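Hand-Held Gripper Station, Pre-Session Inspection
Site: Wultham, room 2
Inspected by: Drahomíra Jireš
Reviewed by: Libor Krajčí
Date: January 14, 2024

1. Jaw tips tight, no cracks or chips. OK.
2. Jaws open and close fully without sticking. Left unit slow to return. Cleaned and retested, OK.
3. Marker cubes seated, faces clean and flat. OK. Do not wipe with solvent; the print lifted on one face in December.
4. Wrist and shoulder straps adjusted to the operator. OK.
5. Walking area clear of cords. FAIL. Power strip and loose cords on the floor beside the operator position. Route along the wall or cover before the next session.
6. Other people outside arm's reach of the operator. Comment: agree on a spoken warning before anyone crosses.
7. Drinks off the work surface. FAIL. Bottle to be moved from the desk.
8. Stop word known to everyone in the room. OK.
9. Session log opened, unit numbers entered. Log 470, units 2 and 3.

Items 5 and 7 go to Lenka Kopecký. Recheck before release.

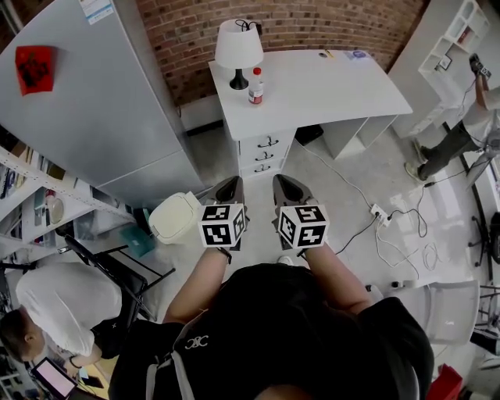
Can a session start with one item still marked FAIL?

Only if the reviewer signs a written exception for that item. Floor cords and damaged jaw tips are excluded from exceptions and must be fixed first.

Recheck signature: L. Kopecký
Copy to: Dallberg safety file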